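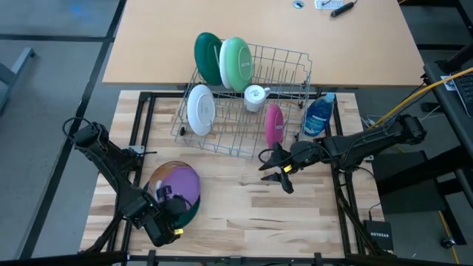
How long can dishes stay in the rack before they have to be put away?

Everything should be out of the rack by the end of your shift or, for evening users, before the lights go off. Plates and mugs dry in a couple of hours. Bowls take longer if they were set down flat.

Do I have to wash by hand?

Yes. The Pornero kitchen has no dishwasher and there are no plans to buy one. The sink on the window side is for washing, the smaller one is for rinsing.

How should plates go in the rack?

On edge, between the upright wires, one plate to a slot. The rack is gray wire and the slots are not deep, so a big plate will lean a little. Leave it leaning. If two plates touch along the whole face, the water stays between them and the next person gets a wet plate.

And mugs and bowls?

Mugs can go in the middle, upside down or on their side. Bowls go in last, tipped so the water runs out. Please don't stack bowls inside each other while they are wet.

Do the plate colors mean anything?

No. The white, pink, dark green and mint green plates came from different places and anyone can use any of them. People ask because the old kitchen on Ulari had a color system for allergies. We handle that with a separate cupboard now (see below).

Where is the allergy cupboard?

Left of the refrigerator, marked with tape. What is in it gets washed first, in fresh water, and dried with a paper towel. It does not go in the shared rack at all.

Which soap do I use?

The one in the blue bottle with the white cap. One squirt in a full sink is enough — two if there is a greasy pan. Close the cap when you are done. Refills are in the Seidel storeroom, bottom shelf. If you take the last one, write it on the list on the door.

Can I wash things on the wooden top?

You can dry and sort dishes on it, but no soaking and no hot pans. Butcher block marks easily. Wipe up puddles when you see them, along the strips of wood and not across them. It gets oiled every December, and the kitchen is closed for 2 days while that is done.

Something broke. What now?

Sweep it up, wrap the pieces in newspaper and put them in the trash, never in the recycling. Then tell the office at extension 441 so it can be replaced. You will not be charged for a plate or a mug.

Can I bring my own dishes?

Yes, with your name on the bottom. Anything unmarked joins the shared shelf after eight days. Personal items are your own responsibility — we can't go looking for a lost lid.

Can a group book the kitchen?

Groups eating in the Isville room can. We have place settings for 100 but the rack holds only a small load, so bring towels and plan on drying by hand.

Who do I ask about anything else?

Anselmo Alcaraz, extension 441, or leave a note in the kitchen mailbox.

Last updated Sep 28, 2024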